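Bedding collection returns to Clendusgate in July

Last updated: May 28, 2021

Households in Clendusgate will be able to hand over spare duvets, pillows and mattress toppers again this summer, after the town's reuse shop confirmed that its bedding collection is coming back.

The Avwood shop on Griffiths Lane took in 629 items the last time it ran the scheme. Most went to people moving into their first rented home, and the rest to two hostels in the county. The collection will run for 24 days in July, with a drop-off point at the side door.

Mei-kuen Leung, who manages the shop, said bedding was the thing she was asked for most and given least.

"People hang on to it," she said. "They buy a new set and the old one goes in the loft. We can get a bed frame any week of the year, but a clean double duvet is gone by lunchtime."
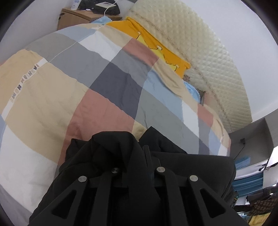 The shop will take double and single duvets, covers, pillows, cushions and toppers, as long as they are clean and have no rips. Patterns and colours do not matter, and a patchwork cover in greys, beige and dusty pink is as welcome as plain white. Odd cushions can go in too, even a bright yellow one with a scalloped edge. Thick foam toppers with a quilted or egg-crate surface should be rolled and tied with string before they are brought in. Electric blankets and feather pillows cannot be accepted.

Donors are asked to wash covers at home first and to fold them with any matching pillowcases inside. Creases are fine. Duvets should go in a clear bag with the size written on a piece of paper.

Idris Maddocks, who drives the shop's van, will collect from homes within the town for anyone unable to get to Griffiths Lane. He has space for 21 pick-ups a week — bookings open in the middle of June and can be made at the till or by phone.

The shop has also taken on a second storeroom, in the former Narkex unit behind the car park, so that bedding can be kept apart from furniture. Last time it was stacked in the corridor and had to be moved whenever a wardrobe came through.

Comments

Pauline R: Do they want cot bedding? I have a whole box of it.

stepney_gate: Took two toppers down last time and they were very helpful. Parking is a pain though, go early.

Gwil: Is the side door the one by the bins or the one with the ramp?

Pauline R: Ramp, Gwil.

Contact the newsdesk | Copyright Clendusgate News | Back to top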